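Workshop tips: looking after the fingers on a brick-sorting cell

Notes by Gaëtan Huet for anyone on shift at the Plernberg bench. Most missed picks on this cell come from the fingers or the trays, and both take a few minutes to check.

Trays first. Push the two trays together so their long sides touch, then square them to the wall before running the homing routine. The slotted walls let dust fall through, so lift the trays and wipe underneath.
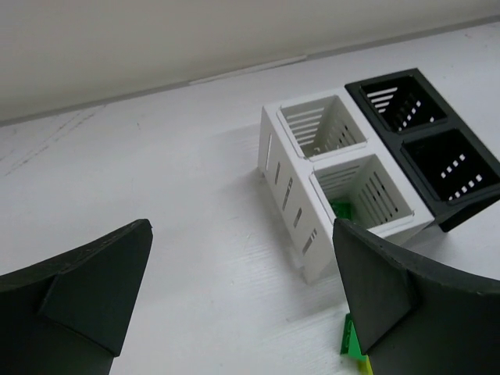 White and black trays side by side, fingers open.

Wipe the fingers with a dry cloth. Skip solvents - they leave the printed surface slick, and bricks start to turn in the grip. Check the inner edges for wear. Light scuffing is fine, but a step you can feel with a fingernail means a new pair. Our last pair lasted 3847 cycles, and Margaux Marty now keeps a count on the Clurnivov controller.

Set the closing force with a plain 2x4 brick, held upright. Start at 50 on the force scale and go down until the brick slips when you tug it, then come back up two steps.
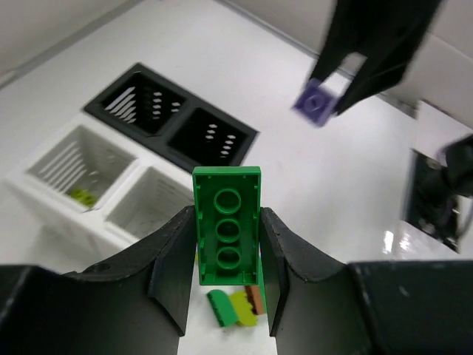
If the brick tilts as the fingers close, one finger is sitting higher than the other. Loosen both mounting screws, close the fingers on a flat gauge, and tighten while they are closed. Do the second arm the same way, and keep its values in a separate file.

Curved slope pieces need their own entry in the pick table. Joined pieces are worse, as the camera tends to read two greens as one part. Lower the approach speed and open the fingers wide before going down.

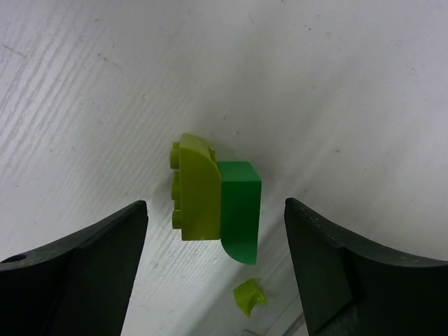 Pick across the flat sides and stay off the studs. Small single-stud pieces nearby should be cleared first, or a fingertip will push them under the larger part. If the arm stops with code 374, jog it straight up, clear the table by hand and home again.

Spare fingers are in the Giltden drawer. Order more when there are 2 pairs left.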